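Windetti workshop stock: gallery, second part

Monday, November 3, 2025

The parts register at Windetti now holds 3,045 entries, up from 2,778 in April. Most of the increase comes from the Sirivel clearance, which arrived as mixed lots with household items and fittings in the same crates. Entries below are given by register heading, with notes on surface and storage. Full measurements are in the register and are not repeated.

Bowls and basins

Large white bowl, gloss finish, broad rim. The rim reads slightly greyer than the inside under the overhead lights. Stored singly, rim up, on the lower shelf. Maximum load for that shelf is 200 items of any size.
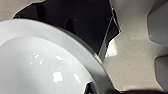
Brackets and mounts

Mounting bracket, dark grey moulded plastic, raised centre channel. Filed with the Rultari fittings until the supplier is confirmed. The Iyengar catalogue has a similar outline under two part numbers, and neither drawing gives a depth for the channel.

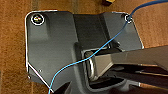

Fixings are entered separately from the parts they belong to, and this has caused most of the errors in the register so far. A screw left in its hole is to be recorded on the bracket's own line, with the position given. On this bracket that means the upper left hole, where the metal head can be seen inside the ring; the upper right hole has a thin blue cable across it and is to be entered as "not checked". Cables have their own heading and should not be added under brackets – the two lists are printed on different sheets.

Numbering

Bracket numbers start at 2,000. Bowls keep the old numbers from the first register. Where a label and the register disagree, the register number stands until the next stock check in April. Corrections go on the yellow sheet by the door, one line per item, with the old number first.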